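Betirwood schedules Handley expansion for Skenine in January

Betirwood has confirmed that Handley, the second expansion for its settlement-building game Skenine, will be released in January on PC. A console version will follow once certification is complete. The base game is required.

Handley adds a river estuary map, a tidal simulation and five new building chains. Water level is now calculated per tile and updated on a fixed cycle, so that docks, mills and low-lying storage are affected at different points in the day. Players can switch the tidal cycle off when starting a new settlement, but not afterwards.

The expansion is accompanied by a free update for all owners of Skenine. The update replaces the current pathfinding code, which recalculated every route when a road was placed or removed. Routes are now stored by district and only the affected district is recalculated. The settlement limit rises to 400 residents on the standard setting.

"The old system was written for much smaller towns," said Ebise Gidey, lead programmer at Betirwood. "Most of the reports we received about slow saves and idle workers came from the same section of code. We rewrote that section first and built the tides on top of it." 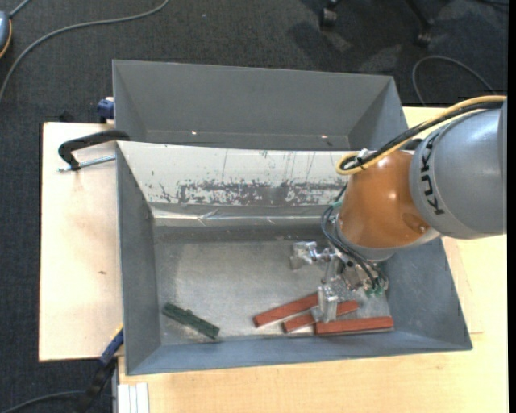
Saved games from the current version will load in the updated game without conversion. Settlements that use community modifications may need those modifications to be updated by their authors. Betirwood has published the revised file format and a list of the 1,322 object identifiers that modifications can refer to. Identifiers used by the first expansion, Ki, are unchanged.

The update also corrects 73 known faults. These include the error that caused granaries to report a negative stock after a fire, and the loss of custom key bindings when the display language was changed. The full list is available on the Betirwood support pages.

Music for Handley was written by Signe Strand, who also scored the base game. The soundtrack lasts around 73 minutes and will be sold separately.

"Tide tables can be viewed from the harbour office as soon as it is built," said Zoltán Tóth, designer of the expansion. "We wanted the player to be able to plan for high water — the information is there from the first hour."

Minimum system requirements for the base game are unchanged. Handley needs an additional 5 GB of storage.

Review copies will be supplied two weeks before release. Requests should be sent to Etenesh Sisay in the Betirwood press office, stating the outlet and preferred language.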